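Home Automation and Gadgets > General > Can anything do chores yet, or is it still just the vacuum?

Page 1 of 1

gristmill_gary
My wife asked me Friday what the robots in the news were going to do for us personally. I said "chores." She asked which ones. I have been thinking about it since and have come up with vacuuming, badly, and mowing, if you don't care about the tulips.

So, a serious question for people who follow this more closely than I do. Is there a machine a normal person can buy that will pick up clothes, put things away, wipe a counter? I don't mean a video of one. I run a small shop too (alterations and dry goods, two of us), so I'd take an answer for either place.

pell_mell
No.

gristmill_gary
Thank you, pell_mell. Anyone care to spend a second sentence on it?

pell_mell
No, and you'd have to clean the house before it could start.

duangjai_s
Duangjai Siriwan here, same name as on the old board for anyone who remembers it. I'll take the optimist's chair, it's usually free.

You're asking about the hardest category. Hard objects are in decent shape. Boxes, bottles, plates that all match. We put a Neves arm on the packing bench at work last November and it has been fine. It puts jars in cartons. It did more than 2338 jars before it did anything I'd call interesting, and the interesting thing was a carton with one flap folded the wrong way. Then it put the jar on top of the flap and looked, to the extent an arm can, pleased.

Soft goods are another story, but it's a story that's moving. Two years ago I would have agreed with pell_mell. Now I'd say give it a while.

boltcutter_9
"Give it a while" has been the official release date of the household robot since I was in short pants.

sakda_m
Duangjai is being kind to the soft goods side. I do fixtures and training setups for a living, so let me be less kind.

Take the dullest job in Gary's shop, which is putting a knit cap on a display stand, or taking it off. A four-year-old can do it. The cap has no fixed shape. It has an opening you can't see once it's sitting down over something. If you pull one side it comes up crooked and hangs on whatever is poking into it, so you want both sides moving together, and you want to feel when it has let go. Then the stand itself weighs nothing and is made of thin wire, so half the time you're picking up the stand too.
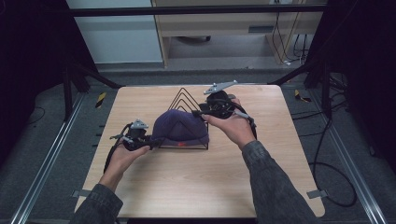
The other half of the trouble is that two fingers are not a hand. When you lift a cap you're using your thumb, the side of your palm, maybe a knuckle to keep the stand from walking away. Give a person a pair of simple jaws and they slow right down. I've watched people who knit for a hobby get beaten by a hat. They figure it out, and the way they figure it out is the useful part, and then you need that from a lot of people on a lot of hats before a machine does it on one it hasn't met.

So to answer the original question: on a clear table, with good light and a stand it knows, yes, sort of. In the pile by your front door, no.

gristmill_gary
This is the answer I was after, though I can't say I enjoyed it. We have a hat wall. I had plans for that hat wall.

tansy
What kind of stands? We use the foam heads and I would pay real money for something that would change those over. They stare at you.

gristmill_gary
Wire. My partner thinks the heads scare off the men.

duangjai_s
Sakda, I agree with all of that except the ending. "In a clear space with a stand it knows" describes a store. Stores are tidy. Somebody there is already paid to make them tidy. I'd expect a machine dressing a hat wall well before one finds my left sock.

sakda_m
Have you been in Gary's store?

gristmill_gary
Hey.

sakda_m
No offense meant. My point is that a shop is tidy to a person. To a machine it has customers in it, a strap hanging off something, a tag tucked the wrong way, the sun coming in at 4 p.m. and turning every dark hat into a hole. Someone has to stand there and fix what it gets wrong, and you already have that someone. They're the one who does the hats now.

boltcutter_9
This is the part I never see in the brochures. We trialed a towel folder at the hotel where I do maintenance, a Jivadier unit. Big friendly sticker on the front. It folded 9 out of 10 just fine and balled up the tenth one and sat there until a person came. The person was me. I can fold ten towels in the time it takes to walk down from the fourth floor.

duangjai_s
Nine good towels out of ten is pretty respectable for a towel!

boltcutter_9
Would you fly with that airline?

duangjai_s
It's a towel, Bolt. It isn't going to hit a mountain.

mossback
I'll speak up for the boring machines. The dishwasher is a robot that does a chore. So is the washer. They work because we gave up on making them do it our way and built a box where the job is easy. I'd bet the laundry gets solved by somebody changing the closet before it gets solved by a pair of arms in the bedroom.

tansy
My mother has been saying "just buy hangers that don't slip" for 60 years and she'd like her venture funding now.

sakda_m
mossback, I mostly buy that for laundry. It doesn't help with the pick-up-and-put-away stuff, where the mess is the input. You can't put the living room in a box.

pell_mell
You have not seen my apartment.

duangjai_s
For Gary, then, something practical. Forget the hat wall for now. If the shop has a job where the same thing goes from the same place to the same place, a used arm may pay for itself. Bagging buttons, say, or feeding labels. Clinum rents refurbished ones by the month, and they'll come look at the bench first and tell you if it's a waste of your money. They told us that about two of our three ideas.

gristmill_gary
Buttons might do it. We sell them in bags of 100 and the counting is the part we argue about. Will it count?

duangjai_s
It'll weigh them, and that comes to the same thing until you get a mixed batch.

gristmill_gary
They're all mixed batches.

sakda_m
There you go.

boltcutter_9
Welcome to automation, Gary.

gristmill_gary
I reported back at home. I told her the robots can do jars. She says we don't have any jars. She would also like it on record that she asked about the bathroom specifically and I left it out of my first post.

tansy
So has anyone got a bathroom one? Mitness had a tub scrubber out for a bit. My sister's went around the drain and never came out of that turn, but she's got an odd tub.

mossback
Mine does okay on a flat shower floor. Take the mat up first. And the shampoo. And the razor, definitely the razor.

pell_mell
See my second post.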